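Delcombe Campus Community Boards > Dining and Facilities > Dining Policy

Topic: Proposed change to the fresh fruit allowance on residential meal plans
Status: Open for comment

Posted by sokafor_dining
Moderator

Colleagues and residents,

The Dining Policy Office has received a number of inquiries about the fresh fruit allowance that forms part of the residential meal plan. The present rule permits a plan holder to take two pieces of whole fruit from the dining hall at the close of each meal. It was written when the halls stocked apples, bananas and oranges, and it makes no distinction between one kind of fruit and another.

Beginning in January, the office proposes to replace the rule with a points allowance. Each plan holder would receive 5 points per day. An apple, banana or orange would carry one point. Pears and stone fruit would carry one point in season and two points out of season. Items on the specialty list, which at present includes mango, papaya, pomegranate and dragon fruit, would carry three points. Unused points would expire at the end of the day.

Fruit eaten inside the hall would remain unlimited, as it is now. The proposal concerns only fruit that leaves the building.

Comments are welcome in this thread. Please keep replies to the subject of the allowance. Questions about hall hours belong in the Hours and Access forum.

Sunita Okafor
Dining Policy Office

Posted by k_chaudhary
Resident, Munro Hall

Thank you for posting the text of the proposal. I would like to register an objection to the specialty list.

The three-point charge appears to be based on purchase price. If so, I would ask that the office say this in the policy and publish the prices. Pomegranates were less expensive per piece than out-of-season peaches for much of last term at the grocery on Lenach Street, yet the peach would be charged two points and the pomegranate three. A resident reading the schedule would reasonably conclude that the list reflects what is considered ordinary fruit and what is not. For many of us mango is ordinary fruit.

I would also note that the existing rule is easily understood. Two pieces is two pieces.

Kanchan Chaudhary

Posted by mzwane
Staff, Residential Purchasing

In reply to k_chaudhary:

The point about price is a fair one, and I can supply part of the answer. Purchasing does not buy by the piece. Whole fruit comes to us by the case under the Kultico contract, and the per-piece cost depends on the case count and on how much of the case is usable on arrival. Pomegranates hold well. Papaya does not, and we discard a good deal of it. Dragon fruit is somewhere between the two, and its price moves more than that of anything else on the order sheet.

The halls took in 135 cases of specialty fruit last term. I do not have the figure broken down by item, but I have requested it and will post it when it is available.

I would support publishing the cost bands. I would not support publishing the contract prices, which we are not permitted to do.

Mpho Zwane
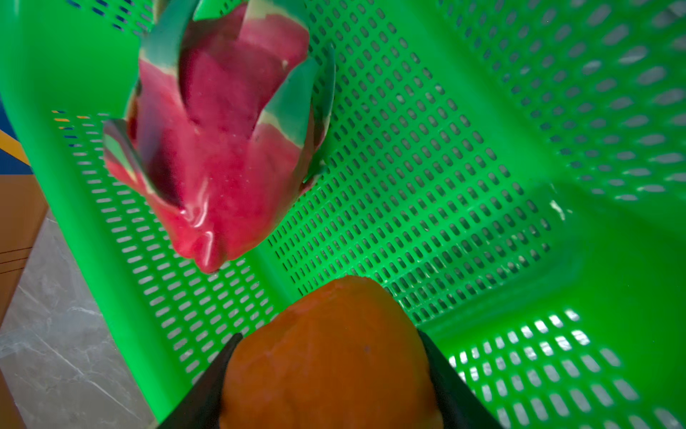 Dragon fruit

Dragon fruit was added to the order two terms ago at the request of the resident advisory panel. It is offered whole at the breakfast service and cut at the evening service. The cut portions are not affected by the proposal.

Residents have asked how to tell when a whole one is ready to eat. It should give slightly under the thumb, much as a ripe avocado does. Very soft fruit should be returned to the counter for exchange. Cut it lengthwise and lift the flesh away with a spoon. The skin is not eaten.

Posted by r.forsyth
Resident, Munro Hall

I am in favor of the proposal, with one reservation.

The current rule rewards whoever arrives first. On mornings when mangoes are put out they are gone by 8:15, and several people leave with two apiece. Under a points system with a daily limit of 5, a person could take one specialty item and two apples, and would then be finished for the day. That seems to me a more even distribution.

My reservation concerns the daily expiration. Those of us with early laboratory sections often miss breakfast altogether. If points could be carried for a week, the system would serve residents whose schedules are irregular. As drafted it serves mainly those who eat three meals a day in the hall.

Ruaridh Forsyth

Posted by k_chaudhary
Resident, Munro Hall

In reply to r.forsyth:

A shortage of mangoes at 8:15 is a matter of supply. It could be addressed by a one-per-person sign at the counter on the mornings in question. It does not require a points ledger covering every apple on campus.

I would also ask who is to do the recording. The card readers stand at the entrance. There is no reader at the exit. Either a new reader will be purchased or a staff member will be posted at the door to inspect bags, and I would object strongly to the second.

Posted by snaedis_n
Graduate Resident Adviser

I have read the comments with interest and would like to add two observations from the advising side.

First, residents on the reduced plan rely on take-out fruit more heavily than those on the full plan. For them it is often the next morning's breakfast. Any schedule that lowers the number of pieces a person can carry out in a day should be examined for its effect on that group before it is adopted. Under the draft, a reduced-plan resident who eats one meal a day in the hall could in fact take more than at present, provided that he or she chose apples. This may be an improvement, and I would be glad to see it stated plainly.

Second, I agree with Kanchan that the word "specialty" is unfortunate. "Higher-cost items" would be accurate and would give no offense.

With respect to carrying points forward, I take the opposite view from Ruaridh. A weekly balance would lead to large withdrawals on the last day of the cycle. We saw precisely this with the beverage credits, and the counters were bare by noon.

Snædís Norðdahl

Posted by r.forsyth
Resident, Munro Hall

In reply to snaedis_n:

The beverage credits ran on a monthly cycle. I do not think the comparison holds for a weekly one. I would accept a two-day carryover as a compromise.

Posted by mzwane
Staff, Residential Purchasing

The item breakdown is now available. Of the specialty cases received last term, mango accounted for more than half. Papaya was second, and pomegranate and dragon fruit were close to equal.

The same report shows that the halls handed out about 2912 pieces of take-out fruit in the final week of term, which is well above the usual level. I draw no conclusion from that, other than to say that residents evidently pack fruit for the trip home, and that Purchasing should order accordingly.

On the question of the readers: no equipment has been ordered. My understanding is that the fruit counter would use one of the portable readers now kept for catered events. I defer to Sunita on this.

Posted by sokafor_dining
Moderator

The office thanks all who have commented. The following responses may be of assistance.

Recording. Mpho is correct. A portable reader would be placed at the fruit counter. Bags will not be inspected at the door under this or any other version of the policy.

Terminology. The word "specialty" will be removed from the draft. The office will consider the wording suggested by Snædís.

Cost bands. These will be published with the schedule and reviewed at the start of each term. The band for pomegranate will be looked at again in light of the figures Purchasing has provided.

Carryover. The office has not reached a position. Further comment on this question is invited.

Peaches. The office acknowledges the point.

Sunita Okafor
Dining Policy Office

Posted by k_chaudhary
Resident, Munro Hall

I am grateful for the reply and withdraw the objection concerning bag inspection. I maintain the objection to the points system as a whole, and ask that it be recorded as such when the comments are forwarded.

If the system is adopted regardless, mango should be in the two-point band from May onward, when the price falls.

Posted by snaedis_n
Graduate Resident Adviser

May I ask whether guest meals carry points? The draft does not mention them.

Posted by sokafor_dining
Moderator

They do not at present. I will add the question to the list.

Reply to this topic | Subscribe | Return to Dining Policy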